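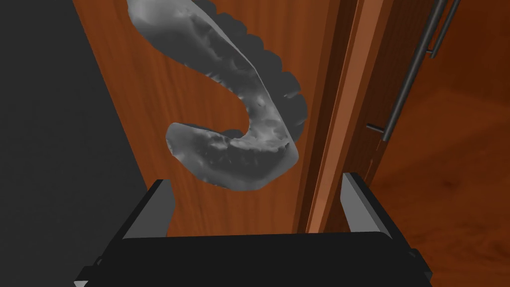

Plinero is the grasp planner that Vilmos Boros and his small team at Juler have been promising us since last year, and the new release finally lets outsiders run it against the Jaramham home scenes. The pitch is simple enough. You hand it a mesh, it works out where the fingers should go, and a controller takes the hand there without any training on that particular shape. I have heard this before. So I started with the awkward end of the object set, and the grey, lumpy hook hanging over the open fingers in front of the cabinet door is a fair sample of what the planner has to cope with. It curls back on itself, it is pitted on the inside of the curl and it has a row of bumps down one outer edge. A person would pick a spot without thinking. A planner that scores grasps by how neatly two flat fingers meet two flat faces has a lot of bad choices open to it.

Boros's release note claims 296 objects "handled". I asked what handled meant. Na-rae Shin, who looks after the test suite, was quick to answer and straight about it: the planner returned at least one grasp that passed the geometry check. The check looks at finger width and collisions. It doesn't close the hand, and it doesn't lift anything. Once you add the lift, the set they report on shrinks to 68 objects, and the hooks and handles are mostly missing from it. Shin says those are waiting on better contact settings in the simulator, and that the fuller table should be out in September. I'd have put that in the release note myself.

The part I liked more than I expected to is the tooling. Every candidate grasp is logged with its score and the reason the losing ones lost, and you can replay the choice one step at a time from the hand's own view. Min-kyu Yook wrote the viewer and it is the best thing in the package. Within an afternoon I had found a run of grasps rejected for hitting a door that was well clear of the fingers. The collision shape for the door was fatter than the door you see. Yook has since fixed it, and says more than 40 scenes had the same padding.

Perception is thinner. The planner is given the true mesh and the true pose, both straight from the simulator, so the camera on the hand does very little except make pictures for people. Hyun-seo Ban is working on a version that has to find the object first, using Sethi for the segmentation. It isn't in this release. Until it is, I would be careful with the word "autonomous", which turns up in the note four times.

There is also the matter of where the hand ends up pointing. The motion side treats the camera view as free, so nothing in the cost stops the arm from choosing a pose that looks at bare wall.
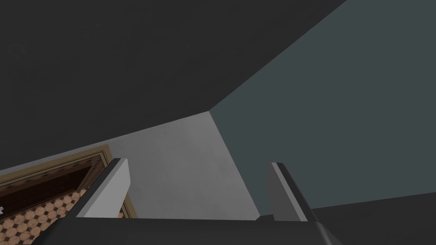

Hand view in one of the home scenes: open fingers, plain walls and a corner of tiled floor.

With the true pose on tap that costs nothing. Take it away and a view like this gives a tracker very little to hold on to — three flat colours, a few edges and some floor pattern off to one side. Milan Verschueren, who has been trying Plinero on his own scenes, added a small penalty for losing sight of the target and says planning took 23 per cent longer. He thinks that is cheap. I agree, though I'd like to see it on someone else's machine before I repeat the number with any confidence.

Should you install it? For the viewer and the logs, yes, and the setup is painless if your meshes are already clean. For the grasps themselves I would wait for the September table and read the lift column first. Boros is taking bug reports through the project list, and Shin asks that you attach the full log and the scene file, as a screenshot alone is no use to her.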